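What is a narrator, and can you trust one?

Every story has somebody who tells it. This somebody is called the narrator. Many children think the narrator and the writer are the same person, and I thought this also when I was small. But they are different. The writer is a real person who sits at a desk and drinks too much tea. The narrator is a voice which the writer makes up, in the same way that she makes up the dragon or the grandmother.

Let us take a story called The Ferry to Tidham. It is told by a boy of ten years. The woman who wrote it, Rosaura Arboleda, was never a boy and she gets sick on boats. She had to invent how the boy speaks, what he notices and what he is afraid of.

Two kinds of voice

Some narrators are inside the story. They say "I". For example: "I ran down to the river and I saw that the ferry was gone." We call this the first person. You know only what this one person knows. If he is asleep when the thief comes, you will miss the thief too.

Other narrators stand outside. They say "he", "she" and "they". For example: "Mina ran down to the river. She did not know that her brother was already on the other side." This is called the third person. Such a narrator can tell you secrets that Mina has not yet discovered.

There is a third kind, with "you", but it is rare. You find it in books where you choose the way yourself and turn to page 263 if you want to open the cellar door.

When the narrator is not telling the truth

Now we come to the part I like the most. Sometimes a narrator tells you things which are wrong. Perhaps he lies. Perhaps he is very young and does not understand the grown-ups. Perhaps he is only proud, and wants to look better than he is. The name for this is an unreliable narrator. Unreliable means that you cannot depend on him.

Read this small piece:

"I am the best baker in Brastbridge. Everybody loves my cakes. On Friday I gave one to my neighbour, Mr Giraldo, and he was so happy that he could not eat it. He put it carefully under the table for his dog. The dog was so happy that he went outside."

What do you think about the cakes? The baker says they are wonderful, but he also tells us what the neighbour did, and what the dog did. The writer has left these signs for you. You become a little detective, and you understand more than the person who is talking to you.

How to try it yourself

Choose something that happened at home, for example a broken cup. Write it first as yourself. Then write it again as your sister, or as the cat. The cup is broken in both stories, but you will see how the blame moves from one to another! 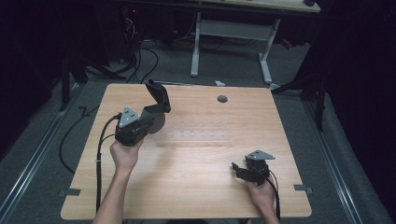

When you have finished, read both of them aloud to somebody and ask which one they believe. Ask also why. If they point to a certain sentence, underline it, for this is the place where your narrator showed himself.

Comments

Fredy Tello: My class in Iltley did the broken cup. The cat version was the most popular and in most of them the cat was innocent.

Bookworm938: can a narrator be dead? asking for my story

Nadia's mum: We laughed very much at the dog. She now wants to write the dog's side of it.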